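Flania Square Table and Beddoe Mesh Chair

Sold together or separately by Hallcombe Office Furniture

The Flania is a square white table. We have tried to write something more stirring than that for the catalog, and Melur Tuhumury, who does our buying, keeps crossing it out. It has a flat white top, four white legs, and a round cable hole near one corner. Put a vase on it and it looks like you have your life together.

The Beddoe is the chair we pair it with. Black mesh back, padded black seat, black armrests, casters. It goes with everything because it makes no effort to, and it pushes in at the table when you're done with it, a feature every chair has and few people use.
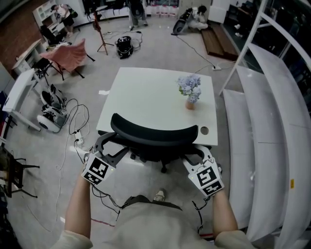

A word on the cable hole. It sits near the corner so that a laptop cord can drop straight to the floor without crossing the part of the table where you eat lunch. It fits a normal plug. It does not fit the large brick in the middle of a laptop charger, so feed the skinny end through first. We get calls.

Table
Top: white, square, wipes clean with a damp cloth
Legs: white, with leveling feet for floors that only look flat
Weight limit: 179 pounds, spread out. Please don't sit on it, even if you weigh less
Item number: 2441-F

Chair
Back: black mesh
Seat: padded, black
Arms: fixed, curved
Base: black, on casters for hard floors
Item number: 1345-B

Moving the chair is easy enough. Hold it by both sides of the back and steer. Pulling it along by one armrest works too, in the way a shopping cart with a bad wheel works. The casters roll well on smooth flooring and pick up every hair in the building, so pop them out now and then and clean them.
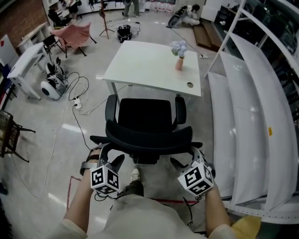
Assembly takes 60 minutes for the set if you read the sheet, and longer if you have "done these before." Rhodri Maddocks in our service department rewrote the instructions in April after the old ones managed to number two different steps as step four. One hex key does both pieces. A spare is taped inside the chair carton – look before you throw the box out.

The older Torkent table is discontinued. Its legs do not fit the Flania, though they will go in just far enough to get your hopes up.

Ships flat in two cartons. Orders placed by 18th May get free delivery to the door. Getting it up the stairs is between you and the stairs. Returns are accepted unassembled, with all the screws, including the one under the fridge.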